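The Grollow town council has voted to rename the bus station again. This makes three names in my lifetime, and the roof has leaked under all of them.

Chandrasekhar Achari spoke against it for 37 minutes, then voted in favor. His party calls this "constructive opposition." My mother called it Tuesday dinner.

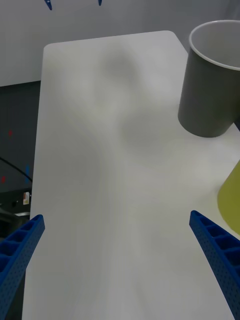

Danuta Lis, who won her seat by 852 votes and mentions it often, wants the new sign up by November. The petition to fix the roof has 2521 signatures. It was referred to the Sikley office, which closed last spring. I signed it twice.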